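Home | Kitchen | Laundry | Kids' Corner | Workshop | Ask Us

Foam Puzzles and Shape Boards: Keeping Them Clean, Flat and All in One Place

Feb 13, 2021

I have a soft spot for foam shape boards. They're light, they don't clatter when they go over the side of the table, and a little one can drop one on a bare foot without anybody crying. We've had a drawer full of them in this house for years now, and along the way I've picked up a few habits that keep them going a good long while, so pour yourself a coffee and let me pass them on.

First, the washing. Foam likes lukewarm water and a drop of dish soap, and that's really all. I run a couple of inches in the sink, swish the board and the loose pieces, and go around the inside of each hole with an old soft toothbrush, which is where the cracker crumbs and dried juice like to settle. Please don't use anything scratchy! The green side of a scouring sponge will raise a fuzz on foam that never lies down again. Squeeze gently through a towel (no wringing, it can crease) and lay everything out flat on a rack overnight.

Drying flat matters more than you'd think. I once stood a board up behind the faucet to drip and forgot it until the weekend, and it had a bow in it like a potato chip. If yours has gone that way, lay it between two clean towels, put a heavy cookbook or two on top and leave it be for a couple of days. Mine came back nearly straight.

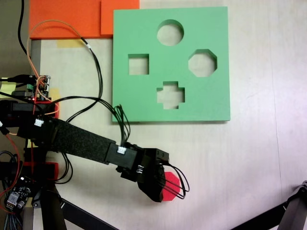

Jitendra Negi wrote in that with his boards it was the fit that went before anything else: the octagon got squashed at the corners from being pushed in the wrong way up, and after that it popped out every time the board was lifted. He trimmed a hair off with nail scissors and wished he hadn't, as it then fell straight through.

I'd have to agree with him there, scissors are a last resort. Try the piece in all its positions first, and if it still sticks, let it rest out of the board overnight, away from anything heavy. For a tiny tear, a thin smear of flexible craft glue along the split, held shut with masking tape while it sets, does very nicely. Peel the tape slowly or you'll take the surface with it.

As for storage, I keep each board in its own zippered mesh bag with all its shapes, and the bags lie flat in a shallow drawer. A strip of masking tape on the outside with the color of the board written on it saves a lot of rummaging, especially now that we have two with a cross and a circle and pieces that are very nearly the same size. Keep the drawer away from the radiator and out of strong sun. The one that spent last November on our windowsill is a good deal paler on one side than the other, though the grandkids like it just as well.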